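January 21, 2023

Okay, the upstairs room. I've been meaning to write about it for days and now I've got tea and half an hour, so let's go. We've had the floor above the Sánchez office since September and until this week it felt like a place where people were waiting for a bus. Chairs everywhere, no lamp, one sad extension cord. I finally got fed up and decided to make the tables look like somebody likes them.

The flowers came first. They're fake, I don't care, I killed two real plants at the Ludport place and I'm not doing that to a third. Pinks and reds and oranges all bunched up together — Radwa Metwally says they look like a wedding in a motel, and then she moved them closer to her own spot, so I know how she really feels! The black lamp went next to the pot. I tried it in the far corner at first and hated it, then over by the stairs, then gave up and put it where I'd wanted it in the beginning.

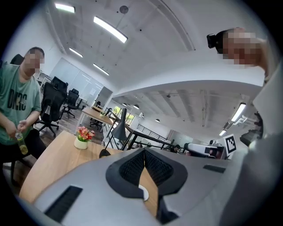
Do fake flowers need any looking after?

Mostly dusting. A soft dry brush gets into the petals, and every so often you can wipe the leaves with a barely damp cloth.

I've written that on a sticky note for myself because I will forget by next week.

Anyway, the tables. I love the tables. Light wood, plain, a bit too easy to mark, so I've started nagging everyone about mugs. I found a ring near one edge this morning and spent ages rubbing at it with my sleeve and muttering. Radwa wants coasters. I want people to look where they put things down. We'll probably get coasters.

The chairs are another story. They're the black mesh ones, comfy enough, but they roll off on their own little adventures and by late afternoon they've drifted all over the room. I pushed them back in twice today. I also measured for a rug and the one I want from Bistusum is 200 across, which would be perfect, except chair wheels and rugs hate each other (I learned this in my old apartment, expensively). So no rug for now. Roughly 27 tabs open on rugs and no rug.

What I did get around to was putting out a proper plate. White, round, nothing special, from the box marked Arkance that we never unpacked after the move. It makes the table feel like someone could sit down and have a snack, and I kept fiddling with where it should go. Closer to the flowers was too crowded. Closer to the front was better.

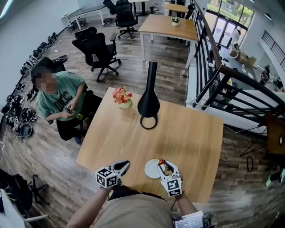
*White plate near the front, flowers and black lamp at the back.*

Still to do: find a home for the bags, water the little plant on the other table if it turns out to be a real one (must check!), and ask Radwa whether she took my good scissors. I also want a second pot of flowers, maybe all yellow, but I'm going to wait until she's gone home before I bring that up.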